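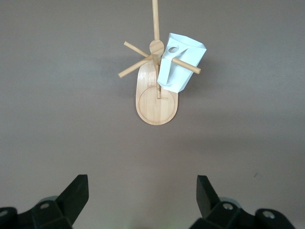 Search this site Enter keyword Go

Student Robotics Project: progress report, spring term to the end of February

Prepared by Rawan Salameh, project lead, for the Verhoeven education fund

The club has met after school from 3.45 until 5.30 throughout the period. Attendance held up well, apart from the week of the mock exams, when we cancelled. The work this term has been on the hanging task, in which the arm takes a paper cup and puts it on a peg of a wooden mug tree.

We use folded paper cups with a hole punched near the rim. They cost almost nothing and a dropped one does no harm, but they crease, and a creased cup sits differently in the fingers each time. The students now throw out a cup once the hole has torn.

Results so far

The team logged 202 attempts in the period. Of these, 132 ended with the cup on the peg and left there after the fingers opened. Most of the failures came from the approach, with the peg meeting the paper beside the hole. A smaller group came from the release – the cup was on, and then one finger caught it on the way out. Opening the fingers wider before backing away has helped with the second problem. The first is still open.

Filippos Stergiou has taken over the wrist camera work and rewrote the part of the program that finds the pegs. It copes with the tree being turned on the table. It does not yet cope well with strong light from the side windows, so the blinds stay down for now.

Spending

The grant for the year is £900. We have spent £88 this term, on card, paper, two mug trees and a replacement cable. The larger purchase, a second set of fingers from Sonon, has been put off until we know whether the present set will do for the regional event. I would like to carry that money into the summer term and ask for your agreement to this.

Next steps

The Year 10 group will start on taking cups off the tree as well as putting them on. The older students will work on the approach and repeat the full set of attempts with the blinds up. A visit to the Hemon workshop is being arranged, and I will send the travel costs separately when I have them.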